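Help us find out what went wrong: call for participants in the Grekura incident review

Stimier is looking for 30 people to take part in a study of how household robots fail, and how the people standing next to them notice. You don't need to be an engineer. If you have ever shouted at a dishwasher, wondered why the lift stopped between floors or simply like getting to the bottom of things, we would love to hear from you!

The study grew out of one fault. In January, during a routine tidying trial on the Grekura project, one of our humanoid robots failed to let go of something it was holding. The arm went on to its next move with the hand still shut, the operator pressed the stop, and the whole thing was over in 5 seconds. No one was hurt and very little was damaged. But when we went back through the records we found that the hand had reported itself open the entire time, and that the three people in the room each remembered the moment differently. That second part is what we want to study properly.

Tidying work at floor and desk height, of the sort the trials cover:

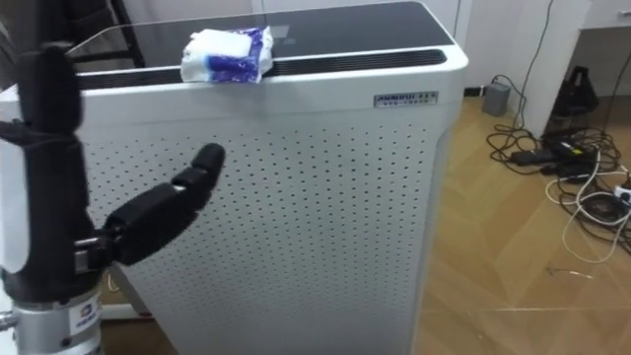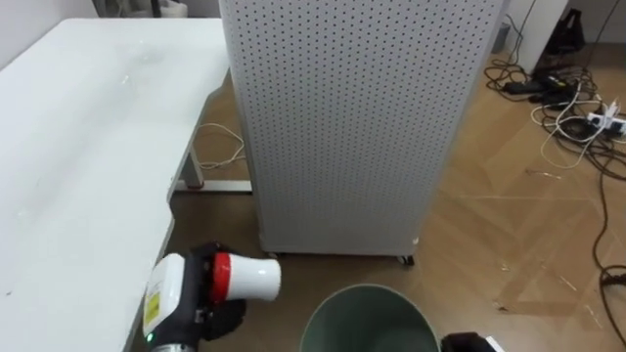
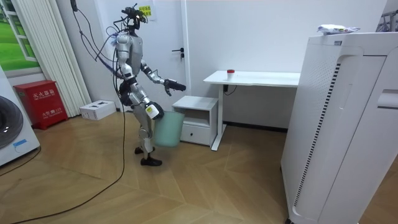
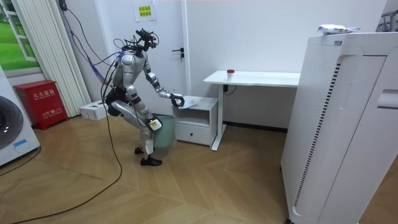 Pavard, which is running the interviews with us, takes a firm line on what we should be asking. Their team's view is that the false reading from the hand is the easy half of the problem, and that we should spend far more of each session on the gap between a person feeling that something is off and that same person reaching for the stop. Tiwari went further when commenting on our first draft: you keep asking people what they saw, and I would ask them what they were waiting for. We liked that so much that we rewrote two of the tasks around it.

What you would be doing

Each participant comes in for one visit. You will watch recordings of a robot doing ordinary jobs in a furnished room, such as handling a waste bin or reaching towards a small cabinet. In some of them the robot does what it was told. In others we have put in a fault, and the faults vary a great deal - a grip that holds on too long, an arm that stops short, a cable that pulls tight when the robot steps away. You press a button when you would want the robot stopped, and afterwards you talk us through why.

There is then a live part. You will stand behind a marked line with a working stop button in your hand while a robot carries out a short job on the other side of the room. A trained operator with a second stop button is there throughout. The robot moves slowly and will not cross the line. You can leave this part out if you would prefer, and you will still be paid in full.

The last part is a conversation, recorded as sound only. It tends to be the bit people enjoy most. Our pilot group had a lot to say about their own kitchens, cars and garage doors, and plenty of it was useful to us.

Who we are looking for

Anyone aged 18 or over who can follow a conversation in English. We especially want people who have worked near moving machinery of any kind, people who look after someone at home, and people who have never been in a room with a robot before. A mix matters a lot to us here, so please don't rule yourself out for knowing too little. Knowing too much can be a problem, though: if you have worked on Grekura or on robot hands as part of your job, we can't include you this time round.

You will need to be able to stand for short periods, or to sit on a high stool with a clear view of the floor. Tell us if you use a wheelchair or a hearing aid, or if button pressing is difficult, and we will set the room up to suit. There is a foot switch and a large palm switch as well as the hand-held one.

If you wear a pacemaker or another implanted device, please speak to us before applying for the live part.

Pay and practical details

You will be paid 57 pounds for the visit, and we will cover your travel by bus or train. Tea, coffee and biscuits are laid on, and there is a quiet room if you need a break. Please wear flat shoes with closed toes. Long scarves and loose lanyards will need to come off before the live part.

What happens to what you tell us

Your button presses and your interview are stored under a number. We will write up the results in a report that anyone can read, including the full account of the January fault, with the logs. We think people who build these machines should be open about the days that go badly, and we would be delighted if others did the same with theirs. You can withdraw at any point up to the day the report is sent out, and we will delete your recording.

A few changes have already been made as a result of the fault. The hand now has to pass a second check before the arm is allowed to move off, and the operator's stop button has moved from the desk to a strap worn on the wrist. Whether either change is good enough is one of the things your session will help us judge, so please be as blunt as you like.

How to apply

Send us up to 500 words about a time a machine did something you didn't expect. It can be funny, dull or alarming, and spelling doesn't count. Tell us what you noticed first and what you did next. Add your age, a contact number and anything we should know about access.

Applications close on 26th April. Everyone who writes in will get a reply, and if you are chosen we will send you a choice of morning and afternoon sessions. People we can't fit in will be asked whether they would like to join the reserve list - there are always a few late drop-outs, so it is well worth saying yes.

Use the form on the Stimier website and put "Grekura review" in the subject box.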